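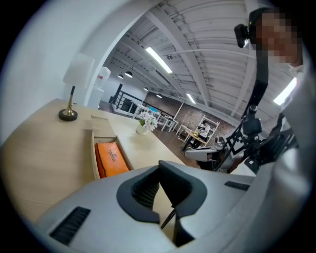
Page 2

Venue walk-through, reception hall and service areas
Client booking: Hekidance
Inspected Monday, doors open to the inspector from 9:30 a.m.

1. Exits and aisles
Main doors to foyer: OK. Both leaves open fully and latch back.
Side door to garden: OK. Threshold strip lifted at the hinge side – tape before guests arrive, replace after the event.
Aisle between head table and dance floor: FAIL. Drodari floor plan shows 48 inches, measured 39. Move the gift table to the foyer wall.

2. Candles and open flame
Enclosed votives on guest tables: OK. Glass stands above flame height.
Taper candles on the arch: FAIL. Not permitted under the hall rules with draped fabric. Florist has been told. LED tapers accepted.
Extinguishers: OK. Units 1267 and 1546 tagged and in date. Unit 1753 is in date but sits behind the coat rack. Rack to be moved, recheck at setup.

3. Ceremony arch and hanging decor
Arch base: OK with comment. Sandbags on the rear feet only. Add the same weight to the front feet if the arch goes outdoors.
Ceiling drape: OK. Flame certificate supplied by Asosham, copy in binder.
Paper lanterns: N/A. Removed from the order.

4. Tea and dessert station
Hot water urns: OK. Lids lock. Cords run along the wall and are covered.
Table: FAIL. One leg lock does not engage. Swap for a table from the Sepúlveda room.
Allergen cards: Not seen. Caterer to bring with the dessert trays. Nut items need their own tongs.
Favor tins: OK. Keep boxes off the floor in the service hall.

5. Power and music
Band circuit: OK. Tested under load, no trip.
Photo booth: OK with comment. Shares a circuit with the coffee maker – use the outlet by the stage instead.
Dance floor panels: OK. Edge trim tight on all sides.

Result: conditional pass. Items marked FAIL to be closed before linens go on. Allergen cards and unit 1753 to be checked at 2 p.m. on the day of setup.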